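Equipment Review: Gerusley Two-Arm Tabletop Kit

Prepared by Mirta Aravena, Equipment Evaluation Office, Cárdenas Technical Institute
Reviewed for safety by Bautista Barrientos

Overall rating: Acceptable for supervised use, with conditions
Price as purchased: $3,152, excluding cups, coasters and other props

Scope

The Equipment Evaluation Office tested the Gerusley kit over 3 weeks in February, using the loan procedure that applies to all teaching equipment. The kit consists of two small arms with interchangeable grippers, a camera for each wrist, a power supply and the Pornus control software. The Institute is considering it for the introductory automation course, where students work in pairs and an instructor is present at all times.

Assembly took one technician most of a working day. The printed instructions are clear up to the wiring stage, after which they refer the reader to a web page that had been moved. Joint calibration was simple and did not need to be repeated during the trial.

Test task

Handling and stirring drinks was chosen as the main task. Small cups on coasters are easy to replace, and a liquid makes any jerk or late stop obvious to an observer. The office ran the task 59 times in total. Most runs were completed without intervention, and the quality of motion at low speed was better than that of the Irex kit now in use. The wrist views were clear enough for students to judge the distance between the fingers and the cups.

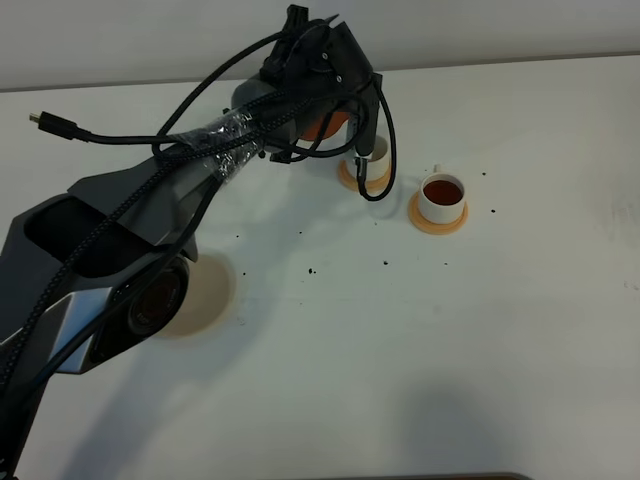
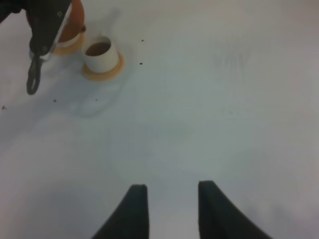
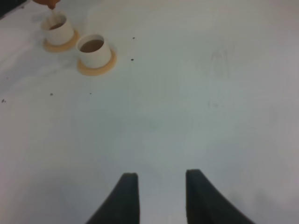
Fault observed

On a Thursday afternoon, during the second week, one arm lost communication while its gripper was over a cup. The joints held their last position for almost 6 seconds. The software then reconnected and resumed the interrupted motion at full commanded speed, without a prompt to the operator. The cup was knocked over and tea ran toward the power supply. The operator used the emergency stop, and there was no injury.

The office reproduced the fault the next morning with water in place of tea. Moving the wrist to the far end of its range pulled on the data cable and loosened the plug. The cables supplied with the kit are run along the outside of the arm, and no clips or guides are included to hold them. Taping the bundle to the forearm reduces movement at that point but leaves the length near the wrist free to swing and to catch on nearby objects.

Two separate defects are therefore recorded. The first is mechanical: the connection has no strain relief. The second is in the software, and the office considers it the more serious. An arm that has lost contact with its controller should remain stopped until a person has confirmed that it is safe to continue. The Pornus settings menu has an option named "Resume after reconnect," which is turned on at installation and is not mentioned in the manual.

Supplier response

Gerusley acknowledged the report and agreed to supply locking connectors at no charge. It did not commit to changing the default setting. A follow-up request remains open.

Conditions of use

The kit may be used in the teaching laboratory when the following are in place:

"Resume after reconnect" is turned off on every workstation and checked at the start of each session.
Locking connectors are fitted at both ends of each data cable.
The power supply is mounted below table level, away from any liquid.
Hot drinks are not used in any exercise.
The emergency stop is within reach of the person operating the arms.

Other remarks

Gripper fingers can be changed in a few minutes with the tool provided. The motors are quiet enough for a shared classroom. Spare parts arrived within a week of ordering, although one joint housing was the wrong size and had to be returned. Staff who need to move the kit between rooms should note that the table clamps do not fit tops with a rounded edge.

Purchase of additional units is deferred until the supplier answers the request concerning the default setting. Questions about this review may be sent to the Equipment Evaluation Office.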